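Robot Arm Bench – End of Term Safety Check
Thursday, May 17, 2018
By the Koskela Robotics Club safety desk

Bench: Osia arm, room 531
Check done before the practice run for the Fliltach meet. OK / FIX / N/A, comments after each. Anything marked FIX gets done before power goes on again.

POWER AND STOP

E-stop button reachable from both sides of bench – OK. Tested 2 times, arm halted both times. Button needs a new label, old one peeling.

Power strip off the floor – FIX. Was on the floor again behind the cabinet. Moved it, zip tied to table leg. Please leave it there.

Supply cable, arm to controller – OK. No nicks. Bit of tape residue near the plug, wiped most of it.

Cover on controller box closed – FIX. One screw missing. Have spare in the drawer marked Oment, wrong length. Need to get the right one.

Main switch off when bench unattended – FIX. Found on at start of check, no one at the bench. Second time this month. Add to the sign-out sheet.

ARM

Base bolts tight – OK. All of them. Back left took a quarter turn.

Joints move free by hand, power off – OK. Elbow a little stiff, same as last check. Not worse.

Speed limit set in software – OK. Practice limit on. Do not raise it to save time before the meet, we had this talk already.

Soft limits at table edges – FIX. Front edge limit was cleared when someone loaded the old config. Put back by hand and saved. Old config renamed so it wont get picked by accident.

Home position clear – OK.

Cable slack at the wrist – OK, just. At full turn it gets close to tight. Keep wrist moves in the program small till we reroute it.

GRIPPER

Fingers seated, no wobble – OK.

Finger edges – OK. Slight wear at the upper rims, both fingers. Watch it.

Grip force setting – OK. Set at low for the pick task. Anything harder and the plastic pieces creak, so low it stays.

Fingers open all the way on command – OK. 5 tries, 5 good.

Drops object on power loss? – FIX. It lets go when e-stop is hit. Fine for light stuff, not fine for anything with weight. Rule for now is light pieces only, nothing glass, nothing with liquid. Write this on the whiteboard.

Pinch point sticker – FIX. Fell off. Print new one.

WORK AREA

Keep-out tape on the floor – OK. One corner lifting.

Table surface clean – OK after wiping. Crumbs. No food at this bench, thats on the door too.

Loose items outside the reach of the arm – FIX. Backpack strap was inside it. Hooks are on the wall for bags.

Light – OK.

People – two at the bench when powered, one on the stop with a hand free. Not holding a phone. Hair tied, sleeves up, lanyards off – OK today, FIX on lanyards last time.

Safety glasses – OK. Enough pairs. Some scratched badly, toss those.

SOFTWARE AND LOGS

Run log filled in – FIX. Gaps. If you ran it, write it down, even if it was a bad run. Bad runs espcially.

Program tested at slow speed before full – OK. Slow pass done on the pick task today.

Camera feed on at wrist – OK. Feed gets blurry on the fast moves, nothing wrong with the lens. Slow the move down if you need to see the grip.

Disk space – OK, 900 MB left on the bench laptop. Not a lot. Clear old runs, copy the ones from August first.

PICK TASK, HOLD CHECK

Object between both fingers – OK
Right finger flat against the side – OK
Round top clear above the fingers – OK
Hands out of the reach of the arm – OK 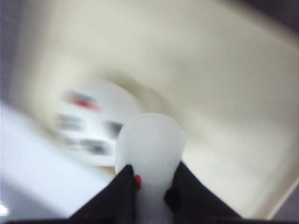
Reader comment on the posted sheet: can we please not mark the drop on e-stop as just a whiteboard note. Meet rules for Fliltach say the judges can hit stop any time, so it should be in the team briefing too, and whoever is on the stop should know the piece is going to fall and not reach in after it.

Fair. Added to briefing. Also changed the item above to stay FIX till everyone on the team has signed it.

LEFT OPEN

Controller cover screw
Pinch point sticker
Floor tape corner
Wrist cable reroute – after the meet, not before
Drop on e-stop – signatures
Run log gaps

Result: bench OK for practice at low speed, light pieces only. Full speed not cleared. Recheck when the cover screw is in.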